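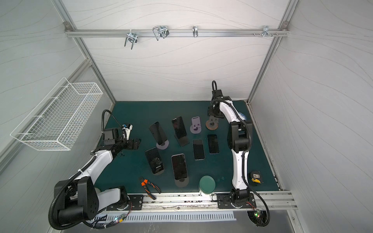 Ticket: Grasp targets on flat phones jump sideways when the wrist view takes over
Opened by: I-seul Ko
Opened: 06/01/2021
Component: Drornar (perception), Vanlow (planner)
Site: Clekavley, two-arm bench
Status: Patched locally, fix in review

What I'm seeing

Hi all, I've got a weird one and I'd love a second pair of eyes before I lose another arvo to it. Drornar finds the phones on the mat fine from the overview camera. The ones leaning in stands get a decent pose, Vanlow plans to them, happy days. The trouble is with the phones lying flat. As soon as the planner hands over from the overview estimate to the wrist estimate, the target slides sideways and the approach gets rejected with TARGET_MOVED. Nothing has moved! I was standing right there.

It happens with either arm, but the left one is much worse. Lighting is the usual overheads. I haven't touched the hand-eye calibration since April, so that was my first suspect.

What I've tried so far

Redid the hand-eye calibration on both arms. Residuals were lovely, same jump.

Turned off the stand detector, in case it was fighting with the phone detector over the empty stands. There was a bit less junk in the overlay and the jump was still there, so I've switched it back on.

Bumped the TARGET_MOVED tolerance way up so the planner would stop complaining. Please don't do this. The left gripper came in beside the phone instead of over it and I had to hit the stop. Tolerance is back to default.

Pliers and the tub with the green lid are staying on the mat as clutter, by the way. They're in the collision map and Vanlow goes around them without any fuss, so I don't reckon they're part of this.
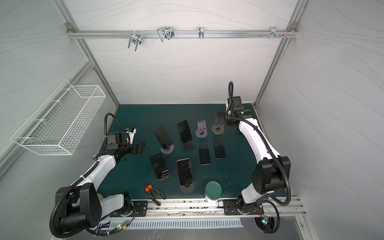
Reply from Arif Menon

Thanks I-seul, good write-up. Could you send me the wrist depth for one of the bad approaches, plus the colour image timestamps and the joint state timestamps side by side? Dark glass is rotten for depth, you mostly get holes with a few wild points where something reflects. My guess is the plane fit is grabbing those points. Also, which fusion mode are you on? The Owusu config defaults to "latest", and I've never trusted it.

Update from me, logs attached

OK so Arif was half right, and the other half is my own fault.

I pulled 600 frames from the left wrist. On the flat phones, the depth inside the outline is nearly all holes, and the few points left are clumped wherever the glare is. Drornar was taking the centroid of those points and calling it the phone centre. So the target wanders off towards the bright patch, and since the patch shifts with the camera, the target never settles down.

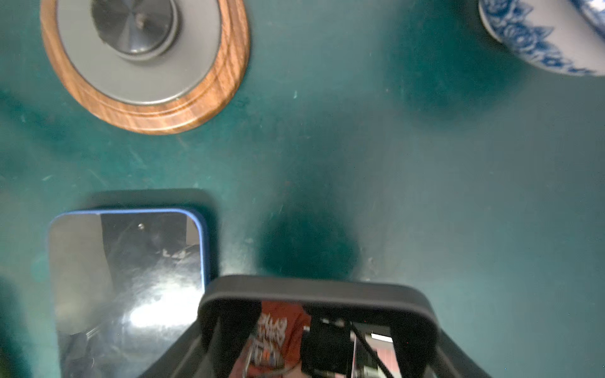
Wrist view over the mat, with glare on the lower half of the phone's screen.

The second problem is timing. Joint states are arriving on schedule, but the left wrist images are getting stamped on arrival and not at capture, and they're up to 800 ms stale when the bus is busy. Pair that with "latest" fusion and a moving arm and of course the pose is rubbish. The right arm has its own driver config and was stamping properly all along, which explains why it only had the glare problem.

The local patch

1. Phone centre now comes from the colour outline projected onto the mat plane. Depth inside the outline is ignored if the detector says "flat".
2. Left wrist driver set to stamp at capture.
3. Fusion mode changed from "latest" to "matched", with a 50 ms window. Anything outside that gets dropped and Vanlow waits for the next one.

I ran 3 approaches per arm after that and the handover was clean each time. That's a tiny test, I know! I'll leave a longer one going once Domnica Munteanu is done with the bench.

Still open

Phones in cases. The outline includes the case, so the width comes out a smidge large and the gripper opens wider than it needs to. I'll raise a separate ticket for that one.

Herman Khoo has the driver change for review. Arif, could you please look at the outline projection, especially the sign on the mat normal? I've flipped it twice already.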